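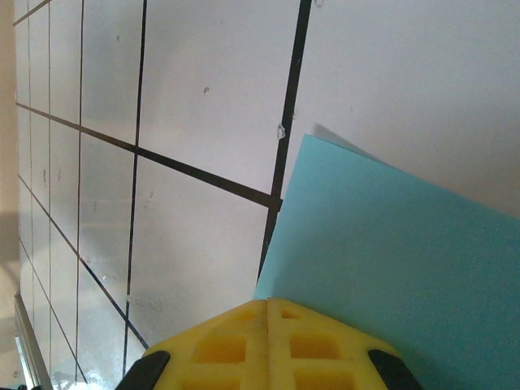

Hello all, and thank you to Vojtěch for opening the ticket and for being so patient while I got round to it. The short version is that the paper-edge detector in Remard loses the sheet on the wrist camera, and the planner then waits for a grasp target that never arrives. I spent most of yesterday stepping through the replay in Vlček and I think I can see why. With the pale blue sheet on white tiles, the strongest lines by a long way are the dark grout lines, and one of them runs straight down to the corner of the paper, which is exactly the corner we ask the detector to find. It joins the two together and returns one long edge that is no use to anybody.

**Environment:** Remard on the `fold-two-arm` branch, both wrist streams plus the overhead one, default thresholds

**Severity:** blocks the folding task, other tasks fine

**Reported by:** Vojtěch Lukáč

**Assigned:** Igor Rusnák

What the log gives when it goes wrong:

```
[edge] candidates=289 kept=1
[edge] corner merged with background line
[plan] waiting for grasp target, retry 112
[plan] timeout after 1030 ms
```

Sayaka asked whether the calibration might have drifted, which was a very fair question as we've been caught by that before. I re-ran the hand-eye check for both arms and the numbers came back the same as last time, so I've put the calibration back in its box and left it alone.
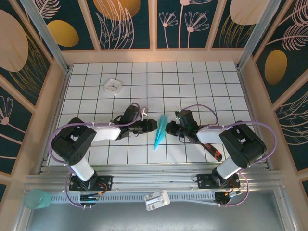 The next thing I tried was raising the edge threshold, and I'm sorry to say it made matters worse. The grout is darker than anything on the paper, so the higher I went the more grout I kept and the less paper. Going the other way brought in every smudge and reflection on the tiles. Please don't spend an afternoon on that slider — I already have!

What does help is doing the colour mask first and only looking for edges inside it, with a small margin. Hedvika wrote a mask step for the Sutimetti demo and very kindly dug it out for me. I dropped it in front of the detector, widened the hue range a little so that the shaded part of the sheet counts as sheet, and replayed the failing episode 100 times. The corner was found in every replay. I know a replay is kinder than the real thing, so I'm not closing this yet.

There is a second, smaller problem which I'd like to keep on the same ticket unless Dagmar would rather split it. Once there's a fold in the sheet, the mask is still right but the corner picker isn't, as it takes the sharpest point it can find and has no idea that the point might belong to a flap.
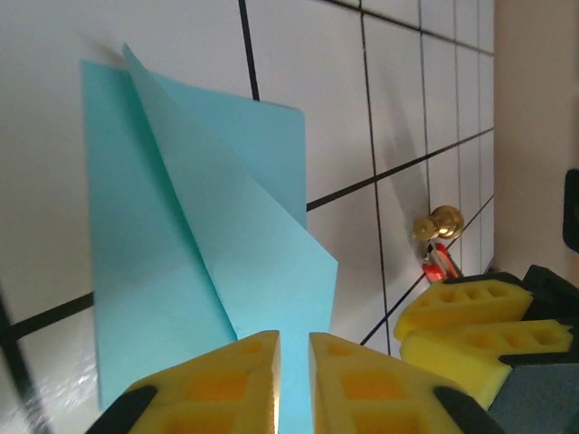
*Wrist view with the sheet folded over: the flap's tip is the point the picker prefers.*

For now I've added a flag, `ignore_flap_corners`, which throws out any corner sitting inside the outline of the mask. It's a bit blunt, and it won't help when the tip hangs past the edge of the panel behind it, so I'd think of it as a plaster until we have something using the fold line itself.

**To do**

- [x] Mask before edges, both wrist streams
- [x] Hue range moved into the config file
- [ ] Vojtěch to try the branch on the arms and attach the log, good or bad
- [ ] Make the planner give a proper error when there's no target
- [ ] Fold line tracking, probably July

If anyone at Carkari is running the older detector on a plain tabletop, there's no hurry to update. Do shout if the mask step slows your loop down, as I've only timed it on my own machine.

— Igor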